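I have been putting off a new blow dryer for years, mostly because my old one, loud as it was, refused to die. It finally gave up in June, and after a good deal of reading (and a little whining) I bought the Kadov 6, the lightweight one with the folding handle. I've had it long enough now to have opinions, so pour yourself something and settle in.

First, my hair, so you know whether any of this applies to you. It's thick, a bit past my shoulders, wavy when it's behaving and plain frizzy when the air is damp. I color it, and the ends are dry. With my old dryer I'd stand there until my arm ached, and the underneath layer would still be wet at the back of my neck. 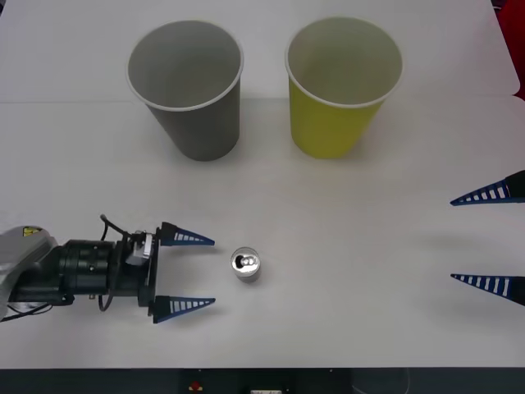 The Kadov weighs 361 grams without the cord, and oh, what a difference that makes! I can do my whole head without switching hands. The handle folds with a good firm click, and the buttons sit under my thumb where I want them, though I did hit the cool shot by mistake all through the first week. Drying time is down to nearly half of what I was used to, and I'm not even using the top heat setting, which is hotter than colored hair needs if you ask me.

You get two nozzles and a diffuser. The narrow nozzle is lovely for smoothing bangs. The diffuser is the weak spot — it's shallow, and it pops off if you tip your head upside down and scrunch with any enthusiasm. I went back to my old Dident one, which happens to fit if you push hard, and my waves came out softer and a lot less fluffy on top.

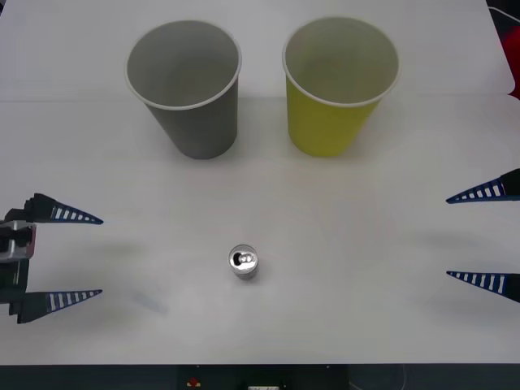 Noise is better than I'd hoped for. It has a higher pitch than my old one, more of a whistle than a roar, and I can hear the radio over it on low. The cord could stand to be longer. The filter at the back twists off for cleaning, and please do clean it, as mine had a gray felt of lint on it after a month.

I paid 100 dollars on sale and would pay it again, maybe with a grumble about that diffuser. If your hair is short or very fine, a cheaper dryer will do you just as well. Mine lives on a hook by the bathroom mirror now, and the travel pouch it came in is holding my round brushes.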